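Notes on the Skasel tabletop arm bundle, trial set, kept by Thư Phùng for Keltero. Status: under review, not recommended yet. Read the caveats before you quote anything from the vendor's leaflet.

## What this is

Skasel sells a service under the name Jodadby: an arm, a set of cameras, and a promise that you will have usable kitchen-task data by the end of the trial. We took the trial. This folder holds the recordings and my opinion of them.

The leaflet says "real kitchen". It is a white table with a toaster oven and toy food on it. Fine for what we want, but please don't repeat the phrase in our own write-ups. 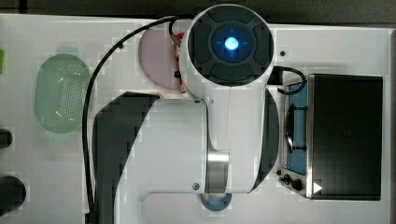 ## Contents

- `episodes/` — 2571 recordings, one folder each
- `views/` — still frames pulled for checking by eye
- `labels.csv` — task text as supplied by Skasel
- `labels_fixed.csv` — the same, after I had been through the first 500

Use the fixed file where you can. The supplied labels call the colander a "bowl" in one place and a "tray" in another, and I stopped trusting them quite early on.

## Camera views

There are overhead views and one from the wrist. The overhead ones are sharp enough to tell what is on the table, but the arm gets in its own way. In the view below it covers part of the green cup, and the cables add to the clutter.

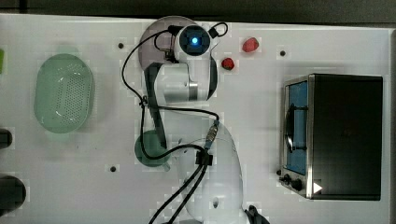
Skasel's answer is that the wrist camera makes up for this. I'd say partly. It gets you close to small items such as the orange slice, and the fingers stay in view, so you can judge the gap between them. It also gives you half a plate and no idea where the oven is. Anyone training on the wrist view alone should expect trouble with the larger items.
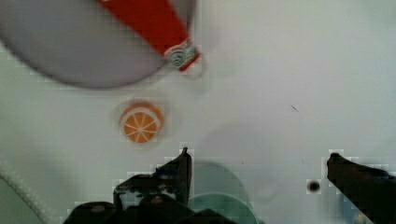

Compression is my other complaint. The dark edges of the fingers break up into blocks, and I have asked for the files before encoding. The reply was that these are the files. Châu, our own loader, reads them without errors, so the format itself is sound — it's the picture quality I object to.

## Known problems

1. The toy food is light and smooth. Grip results on it say little about real fruit.
2. The holes in the table top show up as small dark spots. A careless detector may take them for objects.
3. Items at the left of the table are often only partly in shot. Skip them for any task that needs the whole outline.
4. The leaflet gives a success rate with no definition of success. I have left it out of this card on purpose.

## Before you pay for it

The trial price covers 3 object layouts. More cost extra, and the quote for 5 was higher than I had been led to expect. Ask for that in writing. Ask as well who owns the recordings if you cancel; our copy of the terms says two different things.

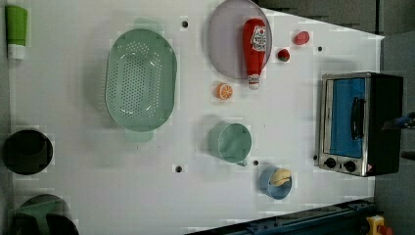 *Table layout from overhead, with the colander, plate, cups and toaster oven.*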